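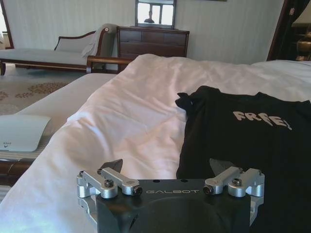

Home Posts Notes Contact

Masking out the hand when the laundry is black

3 Feb 2025, by Natalina Longo

Most of last month went on a fault in the garment detector that I had put down to lighting. It had very little to do with lighting, so I am writing up what it was before I forget the order things happened in.

The detector takes the wrist camera picture and returns a mask for each garment it finds. The grasp planner takes the mask, finds the outline, and picks a stretch of edge where one finger can go on the cloth and the other beside it. On the bench at Brudthorpe, with a grey mat and coloured towels, this had been fine since June. When we moved to made-up beds it went wrong on dark clothes and stayed fine on nearly everything else.

A black T-shirt on a white duvet ought to be the easy case, and in the far half of the picture it was. The collar and shoulder came out cleanly. Near the hand, the mask carried on out of the shirt and across the base plate, which is also black, and sometimes up a finger tip as well. The planner then had an outline that was part shirt and part robot, and it would happily choose a grasp point on its own plate. The reachability check threw those out, so nothing was damaged, but the log filled up with "no valid grasp" and the arm sat still.

My first fix was exposure. White bedding in daylight pulls the exposure down and everything dark ends up as one flat patch. I metered on the lower middle of the picture, which brought back some detail in the cloth and blew out the duvet. The shirt mask improved slightly. The masks for white pillowcases got much worse. I took that change out again.

The second fix was a fixed hand mask. The camera doesn't move relative to the base plate, so you can draw the plate once and zero those pixels before the detector sees them. I had always meant to do this and never had. It works for the plate. It doesn't work for the linkages and finger tips, which move with the opening, and my mask was drawn with the fingers at one width.

Asif Lodhi suggested rendering the mask from the joint state, and that is what we now use. Wurkier, our in-house control layer, already publishes the finger opening with every camera message. The renderer takes that value, poses a simplified model of the hand, and projects it into the camera. The result is grown by three pixels to allow for calibration error.

Two things went wrong with it, both my fault.

The first was timing. I was reading the latest finger opening, when I should have read the one stamped closest to the exposure. With the hand still you can't tell. With the fingers closing, the rendered finger trails the real one and leaves a thin dark strip uncovered, and the detector was glad to call the strip a sleeve. Interpolating between the two nearest readings sorted it out.

The second was filling the hand with black before passing the picture on. If the shirt is black, that only makes the problem worse, as the shirt now runs into an even bigger black shape. Filling with the average colour of the picture was better, but on a mostly white bed it gave a pale shape that looked like bedding on top of the shirt. In the end I stopped painting over anything. The hand mask goes in as a fourth input channel, and the same mask is subtracted from the output. That meant retraining.

For the retraining we had 2742 labelled frames, and in 915 of them a garment touches or passes behind the hand. Graziella Orlandini relabelled all of those with one rule: label only the cloth you can see, and stop at the metal. The old labels had been mixed. Some people had guessed the hidden part of the garment and some hadn't, so the old model had been taught both.

I kept 503 frames back for testing. On those, spill onto the hand is gone, as you would expect when it is subtracted. The more useful result is that the outline just outside the hand is better too, and that is the bit the planner needs. It now also knows which parts of the outline are real cloth edges and which are only where the hand gets in the way, and it skips the second kind.

Printed lettering is still a nuisance. White letters on a dark chest sometimes come out as holes, and if a hole is big enough the planner treats its rim as an edge worth pinching. For now I fill any hole that is fully enclosed by one garment. That will be wrong for neck openings on vests laid flat, and I haven't decided what to do about those.

I also want to look at mirrors. There is one over the drawers in the bedroom we are using, and when the wrist tips up the detector will look into it. So far I have just cropped the top of the picture during the approach. It needs doing properly at some point, after the holes.

Recent posts
Timestamps in Wurkier, and which one to trust
Labelling rules for folded cloth
Why the planner prefers hems
Notes on wrist camera calibration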